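Zistska gripper kit for clearing a packing counter – worth the price?

Posted by Murnham_shop

Hello all. I have a small gift shop and we pack our orders on one long counter. I am considering the Zistska kit, the one with two fingers and the small wrist camera, which is sold by Palomino. The price I was given is 3,526 with the software for one year. My question is if it can pick up soft things, like plastic bags, ribbon and string. The brochure shows only boxes and cups. Also, how long is the setup for a person who does not program?

Taras Dmytriv

I have used this kit for almost 10 months, so I can tell you my experience. For boxes it is very good from the first day. For soft things you must teach it with your own demonstrations, and the lessons in the software are clear but slow. I needed 3 evenings for the setup, and the longest part was the calibration of the wrist camera.

Clear plastic is the most difficult material, in my opinion. It shines under a strong lamp and the camera sees the table through it. Ribbon and cord are easier if the color is strong. I suggest you ask Palomino for the soft fingertips – they are not in the basic box, and the order page does not say this well.

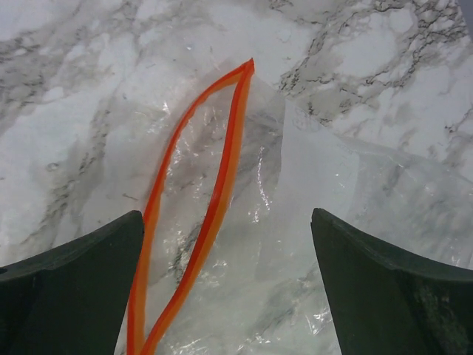

Does the yearly software price include the updates for the gripper?

Updates are included while the subscription is active, and after that the gripper keeps working with the last version you installed.

tasitz_user2

we returned ours. support was friendly but for the money i can pay a student to clean the counter. maybe try the rental in June if they offer it again, i did not see the price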